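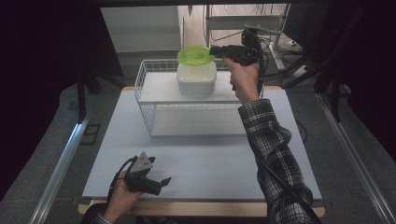 Figure 3. Plastic food container with a green lid, standing on a white wire rack.

4.2 Storage of leftovers after the evening meal

Households that took part in the diary study were asked to write down every cooked food that was put away after a meal, where it was kept, and what became of it. The diaries came from 514 households in Khumalo and Sorkwood and listed 2552 items in all. An item was one dish in one container, so a stew divided between two boxes was entered as two items. Bread, fruit and opened packages were left out of this part of the work and are treated in Section 4.4.

The type of container was recorded in five groups: lidded plastic, lidded glass, covered bowl or plate, cooking pot, and bag or wrap. Lidded plastic (Figure 3) was the largest group in both towns. Cooking pots were common in Sorkwood, where many diary keepers said that the evening meal is reheated in the same pot for lunch. In Khumalo the pot was usually emptied and washed the same night, and the food went into smaller boxes.

Items in lidded containers were more likely to be eaten than items in covered bowls, but the difference became much smaller once the shelf position was taken into account. Food at eye level at the front of the refrigerator was eaten more often whatever it was kept in. Food at the back of the lowest shelf was often found again only when the refrigerator was being cleaned. Jacobs and Holovko reported the same pattern for dairy products and suggested that position matters more than the container does. Our results agree with theirs for rice, pasta and cooked vegetables. For meat dishes we found no clear effect of position, possibly because meat was remembered and asked for.
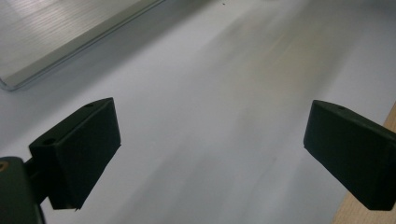 Labels were rare. Few diary keepers wrote a date on the lid, and those who did had mostly started the habit before the study. We had expected that keeping a diary would itself lead people to label more, but labeling did not increase over the recording period. Several people wrote in the margin that they could tell the age of a dish by remembering which day it was cooked. When these guesses were compared with the diary entries, they were usually right for food cooked within the past two days and unreliable after that. Food cooked on Friday was the most often misdated.

Follow-up interviews were held with 109 of the diary keepers, who were chosen to cover a range of household sizes. The interviews were carried out by Hlongwane and Ryu at the participants' homes, in most cases in the late afternoon. The most frequent reason given for throwing food away was that the amount left was too small to make a meal. Smell and appearance came next. A missing or badly fitting lid was mentioned by a number of participants as a reason for moving food to a bowl, and some kept boxes for years without knowing which lids belonged to them.

The diaries have limits. Snacks taken directly from a stored dish were not entered, so a dish could be reduced over several days and still be recorded as thrown away. Entries were also shorter toward the end of the recording period, especially in larger households, and late entries were excluded from the comparison of shelf positions.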